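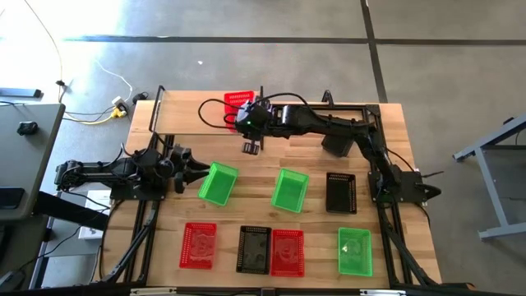
Nov 28, 2019

The Bonent booklet says a person should "meet the containers before meeting the clutter." I read that twice and still don't know what it's asking me to do. Say hello? It runs to 2,000 words and I could have written the useful part on the back of a receipt: put like with like, put it where you can reach it.

Still, I've been going along with it all day, so I can't act too superior. The baskets are the Tufa ones from the Skalley in Ullville, in red, green and black. The booklet has a color plan. Red is for things used every day, green for things used sometimes, black for things you are "not ready to decide on." I have my doubts about black. A basket for things you haven't decided on is a junk drawer with holes in the sides, and I already own a junk drawer.

I also don't believe in the colors as such. Who remembers, with wet hands and the phone ringing, that tape is a sometimes item? I'll remember that the tape is in the one by the window, because that is where I put it. I could be wrong. I was wrong about the hooks in the hallway, which I said would fall off by summer and which are still there, holding coats.

Spreading them out on the wood did show me a couple of things. The red and the black have the open kind of sides, a sort of grid, and anything thin is going to poke through. Pencils, skewers, the little allen keys - I can see them working their way out already. The green ones let the light through, and on the table you could faintly see the grain of the wood in the bottoms. That seems more use to me than any color plan. The booklet doesn't mention it. It has a whole page on breathing.

The online group for the booklet has 2,804 members and as far as I can tell most of them post the first day. Baskets in rows, lovely light, everybody very pleased. I went looking for posts from a year later and gave up after a while. One woman had hers in the garage with potting soil in them. She sounded happy, to be fair.

Moved on to the white shelf by the windows in the afternoon. Green, then black, then a red one on the end. I'll admit the row looks good against all that daylight, better than the stack of mail it's supposed to replace, though a row of baskets would look good almost anywhere and it doesn't prove much. My feeling is that the shelf will hold and the plan won't.

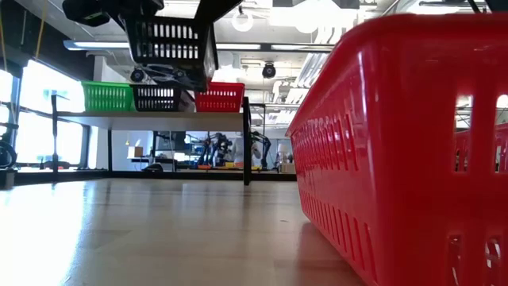 By January you'll have batteries in all of them, I was told over the phone tonight, and the trick is to leave one spare and never label anything. I said the booklet is very firm on labels. There was a long silence and then we talked about pie.

I did print the labels. They're in the kitchen under the fruit bowl and I haven't stuck any on. The glue looks like the sort that stays behind when you peel it, and I'd like to see where the tape ends up first.

Tomorrow: the sewing things, the string, the candle ends. Need to ask if Skalley takes these back without the tag. I threw the tags out.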